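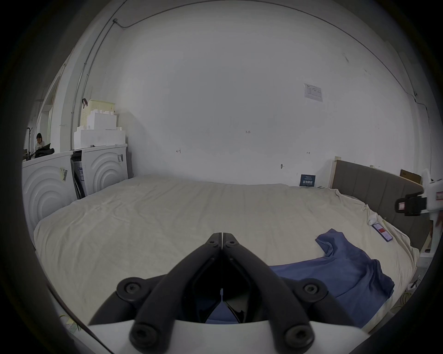 ## 14 Sep 2023 – hand-held grippers on the bed, Cikik and Dristero fingers

Me on the near side of the bed, Marietjie Visser on the other unit. Ji-hoon Joo checking the recordings as they came off.

Purpose: decide which finger set goes on both hand-helds for the Ngcobo cloth work. We have been using the Cikik set since June. The Dristero set came with the spare body and has only been tried on the bench, with blocks and a cup. Bench results were much the same for both, so no use for deciding anything. Cloth on a soft surface is the job, so that is what we tried.

### Setup

- Cream sheet on the bed, left with its wrinkles in. Pulling it flat makes the pick easier than it will be later.
- Blue T-shirt as the target, dropped from standing height before each go and not arranged.
- Phone and the small white case left up by the headboard end. They give the tracking something to hold on to when the cloth moves.
- Wall left as it is, pencil marks included. Don't rub these out.
- Fingers closed at the start of each go, tips nearly touching, held still until the recorder beeps.

Battery is the 3000 mAh pack on both units. Body plus camera plus pack comes to 600 g with either set of fingers, so weight doesn't come into it.

### Picking

Cikik first. Picks up a fold well if you come in low and push the cloth a little before closing. Coming straight down it tends to close on nothing, or on the sheet as well as the shirt. Marietjie had less trouble with this than I did. She tilts her wrist before she closes and I don't, and I only noticed when Ji-hoon played the two back together.

Dristero next, same shirt. The pads are softer and they drag the cloth in, so coming straight down works more often. The bad side is letting go. The fabric sticks to the pad and comes back up with the finger, and you end up shaking it off, which looks terrible in the recording and would be worse on an arm.

Tried opening the Dristero slowly, over a slow count of three. Better. Still caught the sleeve twice.

Sheet got dragged on both sets. Tucking it in further at the headboard side would help.

### View from the camera

The closed tips come out near the middle of the view, well over the bed, and we lose whatever is directly behind the fingers. Same on both sets as far as I can tell. With the shirt partly under one finger you are guessing where the edge is, and I found myself leaning over to look with my own eyes, which defeats the point. Worth practising with a monitor and not looking down.

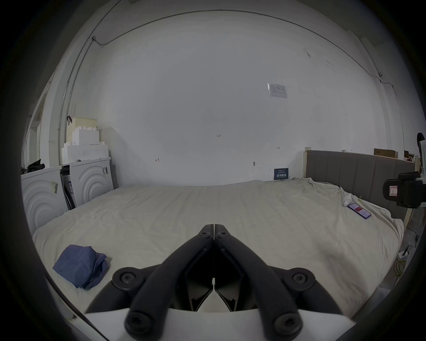

Ji-hoon says tracking held on every run he has gone through so far. The wall is mostly plain white and I expected trouble there, but the lens is wide enough to take in the washing machines on the left and the headboard on the right, and there is plenty of texture in those. He wants one session with the camera tipped further down to see whether it still holds with less of the room in view. Agreed, but after the finger question is settled.

The other thing he raised is the second unit coming into the side of the picture. Fine for two-handed folding, where it has to be there. For single picks whoever isn't working should stand back.

### Play in the joints

Checked both sets at the end. Cikik has 4 mm of side play at the tip on the left finger, none to speak of on the right. Tightened the pivot bolt and it went down, but then the finger was stiff to open. Backed it off again. Probably the bush. Dristero has no play but has done far less work, so not a fair comparison.

### Where this leaves us

Staying with Cikik for now on both units. Release matters more to us than the straight-down pick, and the wrist tilt can be learned.

To do:

- [ ] New bush for left finger, ask Benau if they have one in stock
- [ ] Try Dristero fingers with thin tape over the pads (Marietjie)
- [ ] Repeat with a towel, something heavier than the shirt
- [ ] Camera tipped down, one session (Ji-hoon)
- [ ] Tuck the sheet in properly
- [ ] Charge both packs – mine was nearly flat when we stopped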